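Notebook, Monday. Edge curl on the coated card samples, second round 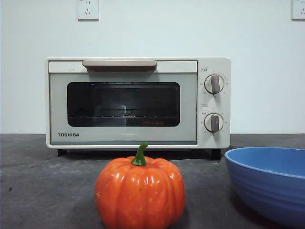

Toshiba toaster oven on the speckled worktop, rack in.

Start 08:40. Purpose of this round: find out whether the curl we saw on the Grikex card comes from the coating or from the board underneath. First round did not separate the two. Heike's remark on the last page is correct, I had coated both sides of half the strips and only noted it on the bag, and the bag has gone.

Stock used today: Grikex 300 board, one pack, opened this morning. Strips cut long way with the grain and long way across the grain. Grain direction found by wetting an offcut and watching which way it rolled, then marked on the back of each strip in pencil. Marks read L (with) and X (across). Previous marks were in felt pen and bled through the coating, do not use felt pen.

Coating is the Fivasia water-based, clear, from the tin Kai opened in July. Skin on top, taken off and discarded. Stirred for 6 minutes, left to stand for the bubbles. Viscosity by cup slightly higher than last time. Did not thin it. If we thin it we change two things at once.

Sets:
A — no coating, no water. Control.
B — plain water brushed on one face, same brush, same number of strokes.
C — coating on one face.
D — coating on both faces, second face applied after the first was dry to touch.

Set B is new. It was Gisela's suggestion and should have been in the first round. If B curls as much as C, then the water is doing it and the resin is not to blame.

Drying: all strips on the line rack by the north window, clipped at one short end, 30 mm apart. No heat. Reinhold asked about forced drying again. My view is unchanged: get the slow result first, then see what heat does to it. The 80 degree drying run is a separate entry and has its own set of strips, already cut and in the drawer under the balance.

10:15. B strips curled towards the dry face within the first few minutes, strongly on X, hardly at all on L. This is what swelling of the wetted face would give. C strips did the same but slower. D too early.

11:50. B strips have come back and gone past flat, now slightly concave on the face that was wetted. C strips also coming back but more slowly. One C strip slipped its clip and landed coated side down on the bench. Removed from the set, replaced with a spare, start time for the spare written on its back.

Lunch.

13:30. Measured with the strip standing on its long edge on the glass plate, steel rule across the chord, height at the middle. Kai took a second reading on each without seeing mine. We differ by up to 2 mm on the X strips, which is more than I would like. Cause is probably how hard the rule is pressed against the strip. Will make a card template with arcs drawn on it and read against that, no contact needed.

Results in words, numbers on the loose sheet pasted overleaf:
A flat, no change.
B slight curl towards the wetted face, X only.
C clear curl towards the coated face, X much greater than L.
D nearly flat, small twist on two strips, both from the same edge of the sheet.

Reading of this: the first movement is water and board. What is left at the end is partly board and partly the coating shrinking as it cures, since C ends up well beyond B. Coating both faces balances it, as expected. The twist in D I put down to the sheet and would like to check with strips from the opposite edge.

Against this: B and C did not take up the same weight of water. I weighed C before and after coating but did not weigh B. Brush strokes are a poor measure. Next round, weigh everything.

Humidity in the room went up over the afternoon, the door to the yard was open for the Virkier delivery. Reading at 15:00 is on the loose sheet. All sets were exposed to the same air so I am keeping the day's results.

To do
Template with arcs (me).
Cut strips from the opposite edge of the same sheet, L and X, mark in pencil (Kai).
Ask Jinlong Shi whether the Ardeleanu board is made with the same clay layer on both sides. Their data sheet gives one figure and does not say which face.
New tin of Fivasia before round three. Write the opening month on the lid.
Clips: the small brass ones leave a dent which shows up as a false reading near the end. Use the flat plastic ones or measure further in.

Strips left on the rack overnight. Please do not move them. Next reading 08:30 tomorrow, before the heating comes on.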